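Cenileck Sports Brew: FAQ

What is this thing?
A morning sports newsletter I write before the coffee's done. Golf, mostly, plus whatever kept me up last night. 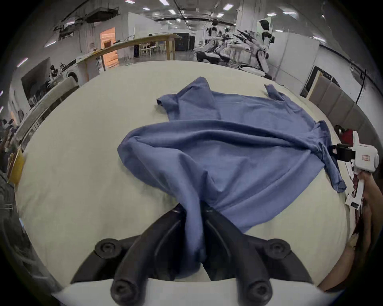
It goes out at 6 a.m. Eastern, all 2,662 of you at once, and I'm usually still fixing typos at 5:58 (sorry!).

Is it free?
Yep! Cruickshank Golf sponsors it. They don't get a say in my picks — believe me, they've tried.

How does the Fundusier pool work?
You start with 1,000 points and pick 10 golfers for each major.
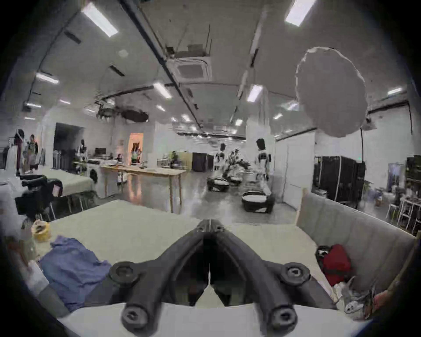 If a golfer withdraws before the first tee time, you can swap him out. After that you're stuck with him, same as I was in July.

Can I enter twice?
Two entries per household, max.

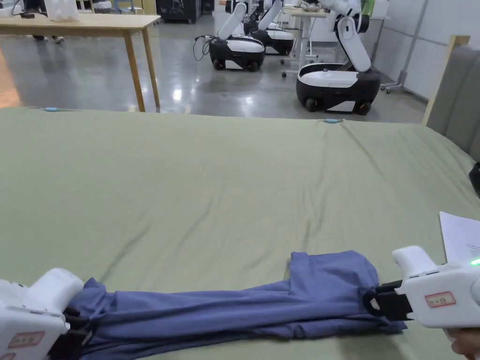
Where do I see the standings?
On the Isach page, updated after each round. Ties go to whoever guessed closest on the winning score.
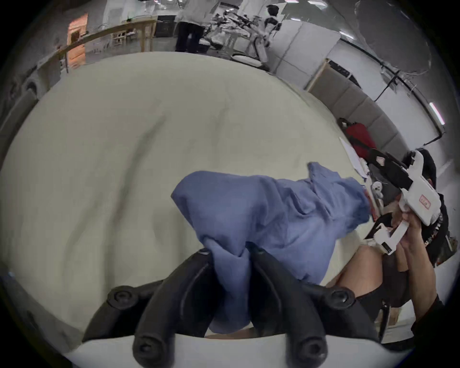
I stopped getting the emails!
Check your spam folder first, then hit reply on any old issue and I'll add you back myself — give me a day or so during the majors.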